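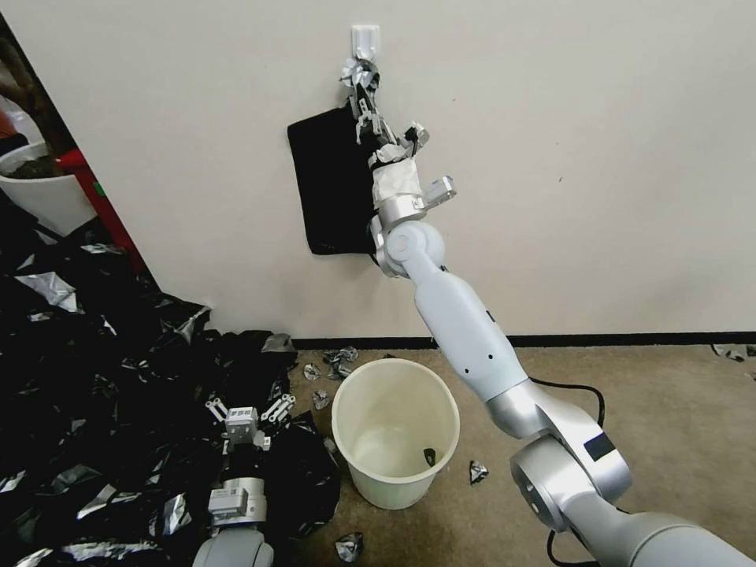
How much can one adhesive hook carry on a painted wall? The packet of mine says 2 kg, but I would trust it with half of this, and only if the wall was wiped clean and the hook had a full night to set before anything was hung.

February, evening

I write this with sore knees. Today I have continued with the corner by the pale wall, the one I promised myself to finish before the cold comes. The black plastic is still on the carpet in a big heap, bags and film together, with the silver foil mixed between. I had the idea to separate the foil from the plastic as I go, but the foil tears and hides in the folds, so I do a little and then I make tea.

The black fabric bag is on its white hook. I like it there, even if it hangs a little tilted. My plan is that small things go inside the bag and the rubbish goes in the white bucket. At home my mother had a nail for everything. In a rented flat in Bultlow one does not put nails, the agency charges 60 dollars for each hole, so I am a person of adhesive hooks now.

The hooks are from Drikix and came in a box of 11. The instructions have very small letters. Press for thirty seconds, it is written, then wait. The first one I bought last winter fell in the night and I thought somebody was at the door.

I looked also at the shelf from Stander, the narrow one in grey colour. It would fit beside the window, but the price is too high for a thing which holds only jars. I will ask at Purba if they have something second-hand.

For tomorrow: garbage bags, the strong kind. Vacuum the carpet when the heap is gone. Find out if foil with glue on it can go to recycling, the council page does not explain it well. Phone the agency after lunch about the dripping tap.

It is already dark and the neighbours are cooking onions. I will have toast.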